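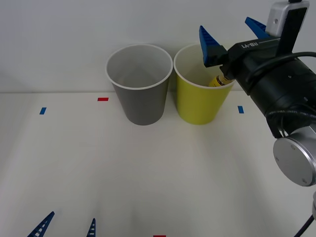

Bench 2, right arm with the small yellow bottle at the yellow cup. Grey cup empty.

Pre-purchase inspection checklist: two-arm bench cell
Site: Bravport, sorting room
Filled in by: Vikas Rathore
Read and commented by: Ye-rin Cha (budget), Naveen Bhatt (electrical), Rekha Shakya (operators)
Purpose: to decide what must be bought, repaired or left alone before the second cell is ordered in February

How to read the marks: OK = no action. BUY = put in the budget. WAIT = decide later. FAIL = must be closed before any order is signed.

Section A. Table and surroundings

A1. Table top flat, clean and without sharp edges. OK
Comment (Vikas): White matt surface. It shows dirt quickly, and I consider this an advantage. For the second cell please order the same finish. The supplier Sengar offers also a grey one at lower price, but the grey cups will be more difficult to see on it.

A2. Position marks on the table present and readable. BUY
Comment (Vikas): The marks are pieces of coloured tape, blue and red. They work, but each person who cleans the table moves them a little. I ask for a printed mat or engraved marks in the second cell.
Comment (Ye-rin): A mat is possible. Engraving is not possible in this year's budget. Please write which marks are really needed before I ask for a price.
Comment (Vikas): I will make a drawing with Rekha.

A3. Wall behind the table is plain and does not reflect. OK

A4. Distance between the cups and the wall is enough for the gripper. WAIT
Comment (Vikas): The cups stand near the back edge. The arm reaches them from the right side without problem, but I would like more space behind. If the second table is deeper we must check also the door of the room, it is narrow.

A5. Walking way in front of the table kept free. OK

Section B. Arms and grippers

B1. Both arms fixed, no visible play in the joints. OK
Comment (Vikas): Checked by hand with power off, both sides.

B2. Gripper fingers without cracks or worn ridges. BUY
Comment (Vikas): The blue fingers are the part which we will change most often. On the right gripper the ridges are still good to the touch. On the left gripper one finger has a small mark near the tip. I propose two spare pairs for each cell.
Comment (Ye-rin): Two pairs for each cell is four pairs. I have put one pair for each cell now and one pair for each cell after summer. Is this acceptable?
Comment (Vikas): Acceptable, if the delivery time is short. Umesh will ask.

B3. Name on the gripper housing readable, and the same as in the order papers. OK
Comment (Vikas): Housing says RB-Y1. The order papers say the same. I write this because in the first quotation from Oko the name was missing and we lost time with it.

B4. Screws on the round silver joints tight. OK
Comment (Naveen): Please do not tighten more than the manual says. A torque screwdriver must be in the tool list, we are borrowing one from the Kenevus workshop until now.
Comment (Ye-rin): Added to the tool list. BUY.

B5. Strap on the module above the gripper is firm. WAIT
Comment (Vikas): The strap holds. I would prefer a proper bracket. I asked for a drawing and have not received it.

Section C. Cables

C1. Cables along the wrist do not rub or pull when the arm moves through its full range. FAIL
Comment (Naveen): The black cable makes a loop beside the housing. When the arm turns to the end of its range the loop becomes too tight. It is not damaged today. I want a longer cable or a cable guide, and I will not sign for the second cell until this is solved also for the first.
Comment (Ye-rin): Which one is cheaper?
Comment (Naveen): The guide. It is also quicker to fit.
Comment (Ye-rin): Then the guide, for both cells. Marked as BUY, the FAIL stays until fitted.

C2. No cable lies on the working area of the table. OK

C3. Emergency stop can be reached by a person who is sitting. FAIL
Comment (Rekha): I can reach it when I stand. When I sit I must lean over the table, and this is exactly where the arm is moving. Please mount a second button at the front.
Comment (Naveen): Agreed. It is a small job, but power must be off for half a day.

Section D. Work pieces and stock

D1. Cups of the correct type, round rim, not pressed out of shape. OK
Comment (Rekha): Paper cups, yellow and grey. We throw away any cup with a bent rim, the bottle can catch on it.
Comment (Umesh): Stock is 200 of each colour. At the present speed it is not enough for the second cell. The supplier sells cartons of 1,000 and the price for one cup becomes lower at 3,000. I suggest one order of 3,000, mixed colours, if there is a dry shelf for it.
Comment (Ye-rin): Shelf first, then cups. I do not want cartons on the floor again.

D2. Space between the two cups. WAIT
Comment (Vikas): The rims nearly touch. For placing a bottle in the yellow cup it is fine, as the gripper comes from the right. For the grey cup I would like a wider gap, so that the finger does not push the neighbour. To be tested together with the new mat.

D3. Small bottles whole, label band not loose. OK
Comment (Rekha): A loose band changes the grip. Seventeen bottles are in the box, all good.

Section E. Papers and people

E1. Manual present at the cell, in a language which all operators read. WAIT
Comment (Rekha): We have it in English only. Umesh and I manage. New colleagues may not.

E2. Training days included in the offer. FAIL
Comment (Ye-rin): The Oko offer has one day. The first cell needed three. I have asked for the price of two more days and will not compare the offers before the answer is here.

E3. Service contract begins on the day of acceptance and not on the day of delivery. OK
Comment (Ye-rin): Changed by the supplier after my second letter.

Open points before signature: C1, C3, E2. Vikas repeats sections B and C when the cable guide is fitted, and Naveen signs after him.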